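Suporte › Impressão e etiquetagem › Chamados resolvidos
Tempo de leitura: 4 min

Chamado 624 – Impressora de etiquetas perde a calibração depois do intervalo do almoço

Aberto por: Mansa Odoi (expedição, unidade Pinau)
Responsável: Zübeyde Taşdemir (suporte de segundo nível)
Prioridade: média
Estado: resolvido

Descrição do problema

A impressora térmica Drinum da bancada de expedição imprime corretamente durante a manhã. Ao retomar o trabalho às 13h, a primeira etiqueta sai deslocada na vertical e o código de barras fica cortado pelo picote. O deslocamento se mantém até que alguém desligue o equipamento, reabra a tampa e refaça a calibração manual. O sistema de pedidos (Rulum) não registra erro e dá o trabalho como concluído.

Registro

08:10 – Recebido o chamado com três etiquetas digitalizadas. O deslocamento é igual nas três, o que afasta escorregamento do rolo. Solicitados ao usuário o relatório de configuração da impressora e a versão do driver.

08:55 – Relatório recebido. Sensor em modo "espaço", velocidade padrão, densidade padrão. Altura de etiqueta configurada: 40 mm. Altura no modelo do Rulum: 40 mm. Sem divergência.

09:20 – Pedido ao usuário que limpasse o sensor e o rolete com álcool isopropílico e repetisse o teste após o intervalo. Cabeçote sem resíduo visível, segundo ele.

13:05 – Falha reproduzida depois da limpeza. O sensor deixa de ser a hipótese principal. Observação do usuário: a impressora não chega a ser desligada no almoço, mas o visor está apagado quando ele volta.

13:30 – Verificado o histórico de energia do equipamento. A suspensão automática entra após 40 minutos sem trabalho na fila. De manhã a fila nunca fica tanto tempo vazia, por isso a falha só aparece à tarde.

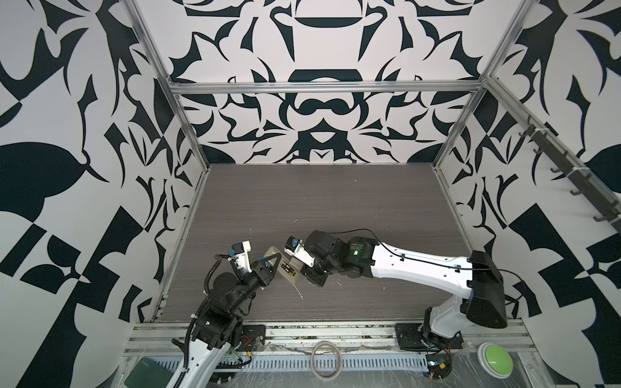
13:50 – Suspensão automática desativada pelo painel. Teste com a impressora parada por uma hora: primeira etiqueta correta. Suspensão reativada e teste repetido: falha presente. A relação entre os dois fatos está estabelecida, mas desativar a suspensão contraria a política de energia da unidade e fica como solução provisória.

15:15 – Consultado Hendrik Van der Merwe, que mantém o servidor de impressão Ayaaba. Ele confirma que o servidor envia um bloco de inicialização sempre que a impressora volta da suspensão. O bloco usado em Pinau foi copiado em março de outra unidade, onde o rolo tem marca preta no verso. O comando troca o modo do sensor para "marca" e o equipamento, sem encontrar marca alguma, assume a última posição conhecida.

15:40 – O relatório das 08:55 mostrava "espaço" por ter sido emitido logo após uma calibração manual, que restaura o modo correto. Pedido novo relatório com a falha ativa: modo "marca". Confere.

16:05 – Bloco corrigido em ambiente de teste. Removida a linha de seleção do sensor; o restante (velocidade, densidade, página de código) foi mantido. Enviadas 6 etiquetas após retorno de suspensão, todas alinhadas.

16:30 – Alteração aplicada em produção por Hendrik. Fila reiniciada. Dois trabalhos pendentes foram reenviados pelo Rulum sem duplicação.

Causa

Bloco de inicialização incompatível com o tipo de rolo, enviado pelo Ayaaba a cada retorno da suspensão.

Solução

1. Abrir o perfil da fila no Ayaaba e localizar o campo "Inicialização".
2. Excluir a linha de seleção do sensor.
3. Salvar e reiniciar a fila.
4. Calibrar a impressora uma única vez, com o rolo em uso.
5. Reativar a suspensão automática, caso tenha sido desativada.

Comentários

Mansa Odoi: Testado hoje depois do almoço, sem deslocamento. As etiquetas cortadas da semana foram reimpressas. Pode encerrar.

Villads Dalsgaard: Temos o mesmo sintoma na bancada de devoluções, com o mesmo modelo. Aplico o procedimento ou abro outro chamado?

Zübeyde Taşdemir: Abra outro, por favor. A fila de devoluções usa um perfil separado e preciso ver o bloco antes. Pode citar este número.

Chamado relacionado: 412 (texto acentuado impresso com caracteres trocados, mesma fila).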